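New worktop, old kitchen, no money

Apr 29, 2023

Quick one tonight, back hurts and I've still got the bins to do.

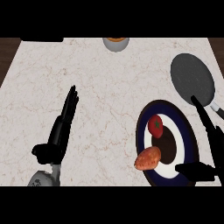 So we are finally moving the kitchen on. The Rumdale house has had the same units since before we bought it and the doors have been dropping off one by one. Last month the cutlery drawer went. Front came clean away in my hand, forks everywhere.

Went to three places for quotes. First one wanted a deposit before they'd even measure. No thanks. Second was the big showroom out at Clotbridge – lovely coffee, awful parking, £2455 for worktops alone and that didn't include taking the old ones out. Third was Stollura, who do seconds and ends of line from a unit behind the tyre place. Scruffy but they answered every question and let me take samples home in the back of the Honda. Those samples weigh a ton by the way. Bring a blanket for the boot, I didn't and now theres a scratch.

What I've learned so far, in no order:

Measure the walls in more than one spot. Ours are out by 2 cm from one end to the other. Explains the gap behind the cooker where all the pasta goes.

Ask who moves the sink. Everyone assumes somebody else is doing it.

Samples look different at night. The one I loved in the shop went a sort of hospital green under our bulbs.

Stone needs sealing, and it needs doing again later. Lemon juice is bad news. We get through a lot of lemons so this is a proper argument in our house at the moment – I say wipe it up, other half says have you met us.

Not touching the floor. Can't afford it and I've decided I like it.

Fitting is meant to be August if the units turn up. I want the cupboards emptied before then, which means dealing with the top shelf, which means the fondue set. Used it twice. Keeping it, obviously.

Will do a post on painting the old doors next becuase I've tried two primers now and one of them peeled off in sheets like sunburn. If anyone has a tip for getting old sealant off tiles without wrecking them please leave it in the comments. Have tried the scraper. Have tried swearing.

Right, bins.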